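3.2 Collection and sorting of returned desktops

Household returns were logged at the Arruda and Sernorska depots from July onward. Across both sites 1,072 desktop computers were handed in, and 678 of these came with a completed owner form. The form asked for years of use, reason for disposal, and whether the machine had ever been repaired. 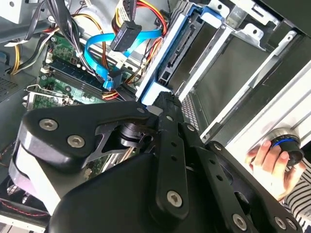 Owners who gave "too slow" as the reason were placed in one group, whatever the age of the machine. Forms with no reason given were kept - they still carried years of use - but were left out of the comparison in Section 4. Coding followed the scheme in Tolentino's earlier household survey, with four categories of disposal. 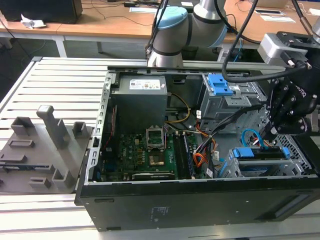
Figure 4. Desktop tower lying on its side with the interior exposed.

Storage time at home was coded separately, as many owners had kept an unused computer long before returning it.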